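Handout 2: Comparing Jaws on Things That Crinkle

Revised 14th June. Bring the Plarkent score sheet, and a pencil — the pens in the lab cabinet have all died.

Last session we compared the Collet and Coltmont pads on wooden blocks, and both did beautifully, as anything would. A block has the decency to keep its shape. Snack packaging is mostly air and opinion, so it makes a better test of a jaw.

1. Where to pinch

A bag can be gripped by its contents or by its slack. Look at where the jaws meet the bag before you write down a score. Drahomíra Zelenák's rule is to log the grip point first and your feelings second.

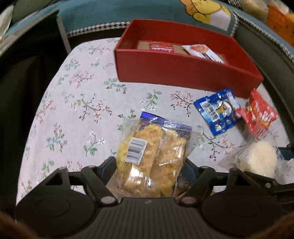

Fig. 1. Clear bag of puffed bars, pinched at its lower end and leaning.

A lean is recorded as a lean. "Basically straight" was used in last year's reports more often than any number, and I'd like it retired.

2. One gripper or 2

Adding a second gripper doubles your options and your chances of a collision. Agree on who holds and who approaches before either hand moves. If the working space is crowded with other packets, note which ones a jaw touches on the way in. Printing that ends up inverted in the wrist view is fine for scoring, though it does slow down anyone trying to read the label.
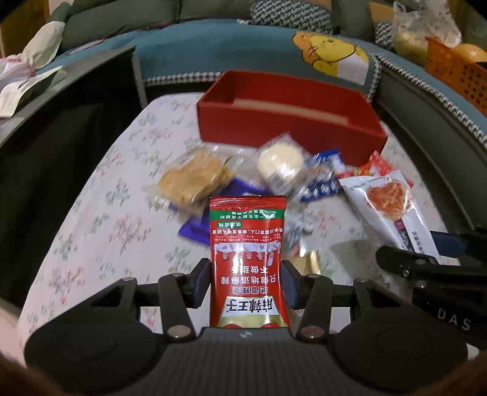
3. Homework

Vlasta Šťastný has put 1,176 grasp clips in the Mudine folder. Score 400 of them, using the lean column this time. Mark unclear clips U and move on. Please don't eat the test items until the scores are in.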